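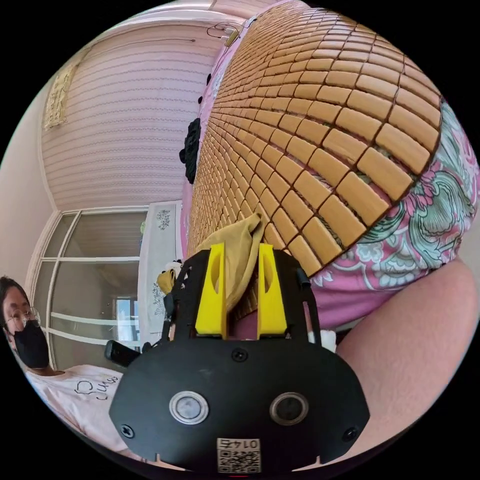 Tan cloth, crumpled. Bedroom day today!

Right, a few of you asked how I'm getting on with sleeping through the warm nights up in the loft room, so settle in, because I've got thoughts (and a cup of tea).

First thing – I gave up on the thick mattress topper. Lovely in October, dreadful once the roof has had the sun on it all day. It went off to my sister in Warosstead, who feels the cold and is delighted with it.

Second, curtains. I'd always thrown mine open in the morning like someone in a film, and all I was doing was letting the heat in! Now they stay shut until the sun has gone past the chimney, and I open both windows after supper.

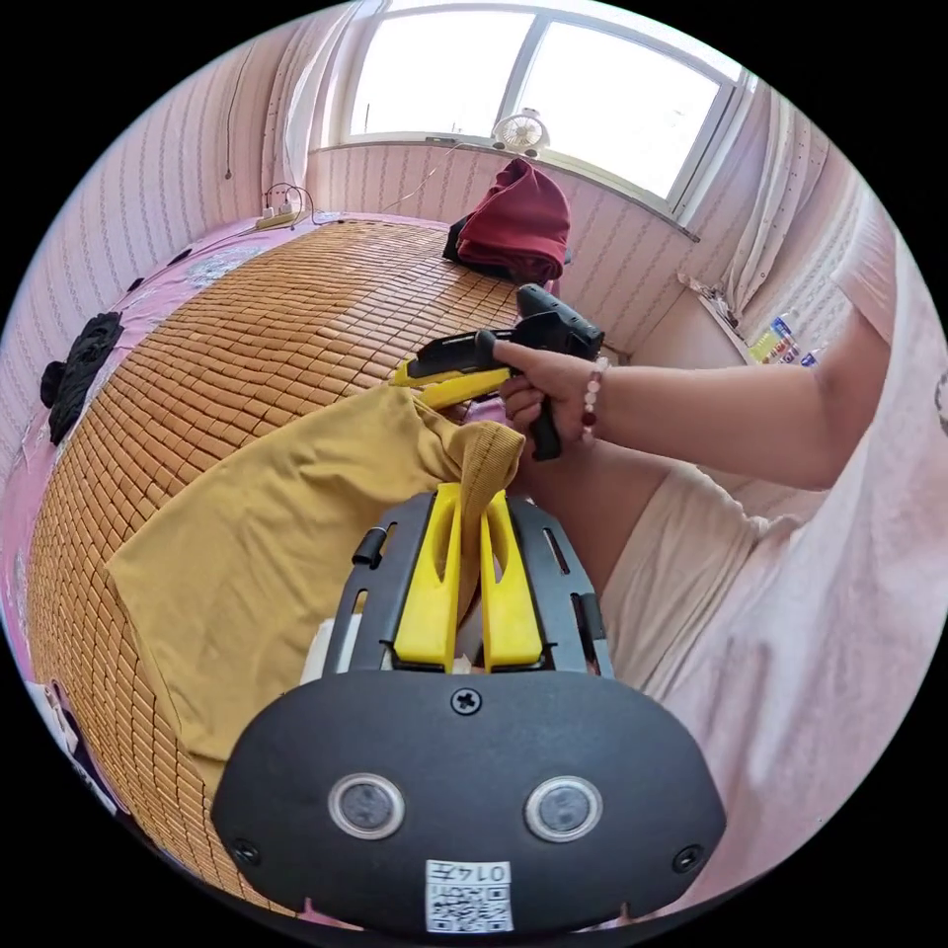 The other big change was bedding. I'd been using a heavy cotton set from Prametti for years and couldn't bear to part with it, but I've gone over to one thin sheet and a light blanket folded at the foot, for that chilly bit before dawn. I do still wake up then, every single time, and grope about for it.

Someone asked about fans. Mine is a little Vaughan desk one, nothing fancy, and I run it for 30 minutes before bed with the door open. Any longer and the hum gets into my dreams.

Oh, and a lukewarm shower, please, not a freezing one. I tried freezing for 2 nights and lay there wide awake both times, feeling very sorry for myself.

If you've got a loft room too, do tell me what you do about the skylight. I've still got a towel pegged over mine.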